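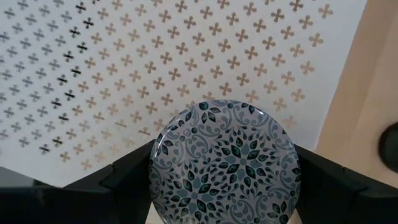

白い穴あきパネルと、手前に例の丸いやつ。

5月、夜11時すぎ。眠い。でも書かないと明日には忘れるので書く。

朝から台所のかたずけ。始めたのは8時前、のはず。コーヒーを淹れようとして棚の戸を開けたら紅茶の缶が落ちてきて、それで火がついた。缶は無事。中身はもう香りが飛んでいたので捨てた。捨てたら缶が空いたので、そこに輪ゴムとか袋を留めるクリップとかを入れた。こういうのから始めると一日が終わる。終わった。

まず流しの下。洗剤が三種類、どれも使いかけ。同じ用途のはまとめたかったけど混ぜるのは怖いのでやめた。手前に並べて、ひとつずつ使い切ること。メモを貼る。貼った紙が夕方にはもう落ちていた。テープが古い。テープも買う。

奥からHellilicoの鍋つかみの片方。もう片方はない。ずっとない。去年の引越しのときに片方だけ箱に入れた記憶はある。あとで段ボールを見ること。

で、丸いやつ。引き出しの二段目の底にいた。柄が入っていて、つやがある。コースターなのか何かの蓋なのか、いまだにわからない。母に電話で聞いたら「瓶の蓋じゃないの、ほら梅の」と言うけど、梅の瓶の蓋は別にちゃんとある。試しに砂糖入れにのせてみた、合わない。塩入れにも合わない。茶筒、論外。湯のみの上にのせたらまあまあ。じゃあ湯のみの蓋か。でもそんな湯のみは持っていない。Sohailさんにもらったものの中に混じっていたのかもしれない。帰国のとき台所のもの一式を段ボールでくれて、あれの底のほうに細かいものがたくさん入っていた。今度メールで聞く。たぶん本人も覚えていない。

柄は好き。捨てない。当面コースターということにする。決定。

白いパネルは出してみたら思っいたより場所をとる。十字っぽい、花びらが四つみたいな形の穴がずらっと斜めに並んでいて、後ろの色が透けて見える。茶色っぽく見えるところと黒いところと、端のほうは青いような灰色のような。同じ板なのに置く角度で感じが変わるので、つい何度も動かしてしまった。時間のむだ。でもちょっと楽しかった。傾けて置くと端のほうの穴はほとんど白に溶けて見えない。

これの使い道で昼まで悩む。案その一、コンロ横の目隠し。油がとぶ。穴に油が入ったら掃除が地獄。却下。案その二、窓辺に立てて布巾の目隠し。ひとまずこれ。案その三は食器棚の中の仕切りだったけど、寸法を測ったら入らなかった。測る前に棚の中身を全部出した自分が悪い。出したので棚も拭いた。結果よし。

昼、うどん。卵をおとしたかったのに卵がない。ねぎだけ。七味は期限が切れていたけど使った。辛くない七味。捨てた。調味料の列はこの際全部見る。酢がなぜか二本、どちらも開いている。片方は少ないので、きゅうりともんで使い切った。きゅうりはおいしかった。生姜を入れてもよかった。

午後、103号室のJawadさんが小包を預かってくれていたとのことで降りる。昨日のうちに不在票を見ればよかった。中身はFendaterで頼んだ棚板用のシート。玄関先で少し立ち話。Jawadさんのところも今週は大掃除らしく、廊下に椅子が出ていた。カルダモンを小袋で分けてもらった。Shaikhという店のが香りがいいそうで、駅の反対側、踏切を渡って最初の角を左。ここに書いておかないと絶対に忘れる。土曜とか日曜は混むので平日の夕方がいいとも言っていた。お返しに何か。先週のジャムがまだ一瓶ある、あれにする。明日持っていく。

シートは少し短い。幅は合っているのに奥行きが足りない。商品の説明をちゃんと読まなかった。足りない分は手前に見えるほうをきれいにして、奥はそのまま。奥なんて誰も見ない。切るときに定規がずれて端がななめになった。そこも奥にまわす。空気が入ってぶくぶくするのを、乾いた布で押して逃がす。最初の一枚は失敗ぎみ、二枚目から上手くなって、三枚目はかなりいい。一枚目を貼り直すか迷って、やめた。

途中で買い出し。スーパーまで歩いて10分。帰りは荷物があるのでもっとかかった。卵、テープ、スポンジ、牛乳、豆腐。スポンジが217円で、いつものより高かったけどいつものが売り切れ。かごに入れてから戻して、また入れた。レジの列が長くて、前の人がポイントカードを探していて、その間に豆腐をもう一つ取りに行こうかと思ったけどやめた。帰って冷蔵庫を見たら豆腐があった。あるじゃん。今週は豆腐の週。

雨がぱらっときたのは帰り道。洗濯物を出しっぱなしで走る。タオルだけ少し濡れた。部屋の中にかけなおす。湿っぽい。

戻ってから引き出しの続き。二段目、三段目。箸がばらばら。長さのそろわないのは菜箸のところへ移動。割り箸は10膳だけ残してあとは実家のバーベキュー用の袋に。弟が使うでしょう。Getamanceの計量スプーン、小さじがない。大さじと、その半分のやつだけ。小さじはどこ。夏に出てくる気がする。栓抜きは見つかった。栓抜きを使うような飲み物はない。

ラップの芯、なぜ取ってあるのか。捨てる。保冷剤も半分は捨てる。リボンも捨て、いや、赤いのだけ残す。紙袋は見なかったことにして閉めた。あれは別の日。

薄い木の色の面の上に細かいものを全部広げて、そこから戻していくやり方、今日はうまくいった。広げるときは楽しい。戻す段になって飽きる。4時くらいに一度床に座りこんで、そのまま雑誌を読んでしまった。去年の号。煮込みの特集。切り抜こうと思ってはさみを探したらはさみは洗いかごの中。なんで。切り抜いたのは豆と鶏のやつ一枚。冷蔵庫の横に貼った、新しいテープで。これは落ちない。

夕方、窓辺にパネルを立ててみる。支えがないとすべる。本を二冊はさんだら止まったけど、見た目が悪い。すべり止めのゴムみたいなのを下に敷けばいいはず。買い物に行く前に気づいてほしかった、自分。しかたないので今日は壁によせておく。倒れたらそのとき。ふちのところは穴がなくてただの白なので、そこに小さいフックを貼れそう。貼るかも。鍋つかみ(片方)をかける用。いや、重みで倒れるか。保留。

夜は豆腐。卵と炒めて、醤油とごま油。きゅうりの残り。ごはんは冷凍のをチンして。丸いやつに湯のみをのせて食べた。のせるとすわりがいい。やっぱりコースターなのでは。でもつるつるしているから水滴がついたらすべりそう。下に布がいるか。コースターの下に布って変か。変だ。

食後にカルダモンをミルクティーに入れた。いい匂い。割ってから入れるのか丸ごとなのか聞くのを忘れて、丸ごと入れたら口に入ってきてびっくりした。次は割る。茶こしも使う。

母からまた電話。さっきの蓋の話の続きかと思ったら弟の車の話だった。長い。途中から洗いものをしながら聞いた。連休は帰れそうにないと言ったら、もう連休は終わってるでしょうと言われた。そうだった。じゃあ夏。梅の瓶はそのとき持っていく。

明日やること。ジャムをJawadさんに。すべり止め。Sohailさんにメール、丸いやつの写真をつける。段ボールを開けて鍋つかみをさがす。燃えないゴミの日を確認、たしか冷蔵庫に貼ってあった紙、はがして捨てた気がする。あーあ。下の掲示板で見る。

腰がいたい。風呂はもう明日の朝でいい。目覚ましを6時半にした。おやすみ。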